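Community Grants Reader, part-time
Clunddale Family Fund
Posted 4/23/26

We give money away in a small county, and we are looking for one person to help us do it with their eyes open.

The fund was set up with money left by a couple who spent most of their lives here and sat on more boards than was probably good for them. Their daughter, Nelly Carhuamaca, runs it now. Our grants go to food pantries, the reading program at Brolletti Hall, rides to medical appointments and a few things that are harder to name.

You should know what we think of our own field before you apply. A lot of charity paperwork is written to please people like us. We get reports saying lives were changed, and when we call to ask whose, and how, the line goes quiet. We have also funded things that sounded wonderful and did very little. The Flestoretti mentoring grant was one of those, and we renewed it twice. We would like a reader who gets itchy at words like "impact" and keeps asking.

The work

You would read applications and follow-up reports, 25 in a busy month, and write a page on each. Plain words, please. Say what they want, what it costs, what you doubt and what would change your mind. You would visit grantees with Amrit Lemieux, who has done this alone for too long and has opinions. Twice a year you would sit in while the board decides, and you would be expected to speak.

The job is 18 hours a week, paid hourly, with mileage. It is not a path to a director's chair. We don't have one to spare.

Who we want

Someone who can read a budget and isn't dazzled by one. You have spent time on the receiving end of a nonprofit, or worked the front desk of one, or balanced the books for a church or a team. A degree is fine. We won't ask about it. A second language would help a great deal — Spanish or Vietnamese most of all.

We are less interested in people who are passionate about giving back. Maybe you are. Tell us about a time you said no to something everybody liked.

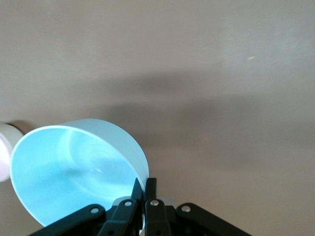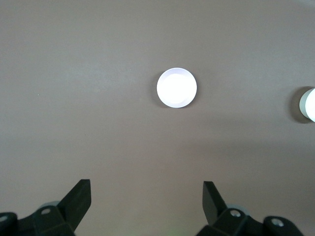 How to apply

Send a letter of no more than 2 pages to Diệp Hầu at the fund office. Skip the résumé unless it says something the letter can't. With the letter, include a short critique of any local program you know well, good or bad. We will keep it to ourselves.

We'll talk to a handful of people by phone, then invite a few in to read a real application with us, names removed, and argue about it. That session is paid.

The last reader, Nilton Benavides, left in January and has agreed to take calls from finalists. He will tell you the pay could be better and the filing is a mess — both fair. Ask him anyway.

The posting stays up until we hire someone.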